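New code for robot hands leaves the checking to the makers

16/01/2019

Firms that build and test robot hands have been handed a voluntary code of practice, and they will be the ones deciding whether they have kept to it.

The code, published by the trade group Alluvov, runs to 30 pages. It asks members to set a limit on grip force before a hand is used near people, to write down any change to the fingers or the software, and to keep test records for 5 years. A first draft went out in October and drew 6 replies, all of them from companies that already belong to the group.

Alluvov says the code will "build trust in shared workspaces". It doesn't say who would look at the records, or what happens to a firm that hasn't kept any. Members fill in a form once a year and sign it themselves.

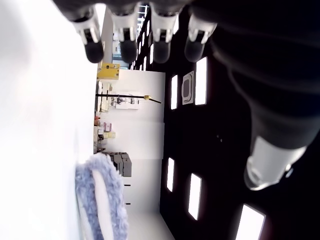

Walar, which makes hands with separate moving fingers, has signed up and expects to have its paperwork ready in 6 months. A spokesman said the firm "already does most of this". Asked which parts it doesn't do, he said he would need to check.

Jeanie Kinnear, a safety adviser who has worked with several small robotics firms, read both versions and thinks the final one is weaker. The draft said a hand "must" be tested again after a fingertip is replaced. The word is now "should".

"I've seen a hand go back to work after a new part was fitted with no more than a quick wiggle of the fingers," she said. "Under this, that would still be fine. You'd tick the box and carry on."

She also questioned the section on soft objects, which takes up half a page and gives no figures for force at all.

Ritchie, a smaller maker, has not signed and would not comment. Rumer said it was waiting to see whether customers asked for it.

Alluvov plans to review the code, but has not set a date.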